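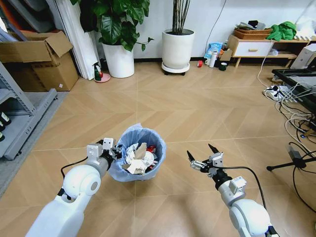 Hilleva Spotting Scope Hire, Hartley Wetland Walk

We hire out spotting scopes for watching the shorebirds and the seals from the Diddale lookout. The scope is the Iravley model, with a tripod that one person can carry without trouble. Its body is covered in grey rubber, so it is comfortable to hold also on a cold morning.

What is included
Scope with zoom eyepiece
Tripod with shoulder strap
Rain cover
Folded map of the walk, with the bird hides marked

Weight with tripod: 3 kg
Hire for a half day: $30
Deposit: $500, returned when you bring the scope back
Replacement cost if the scope is lost: $900

The lookout is reached by the gravel track behind the car park. After rain the lower part becomes muddy and we advise gumboots. The terns nest near the track from September, and during this period we ask you kindly to stay behind the rope and to keep your dog at home.

For seals, the afternoon is better, when the tide is low and they come up on the rocks. For waders it is best to arrive before 8 am.

Please do not clean the lens with your shirt. A cloth is in the pocket of the rain cover. Persons who wear glasses can turn down the eyecup and will see the full colours of the birds with no difficulty.

Bookings are made at the kiosk or by telephone. In March it is very busy, so please reserve early.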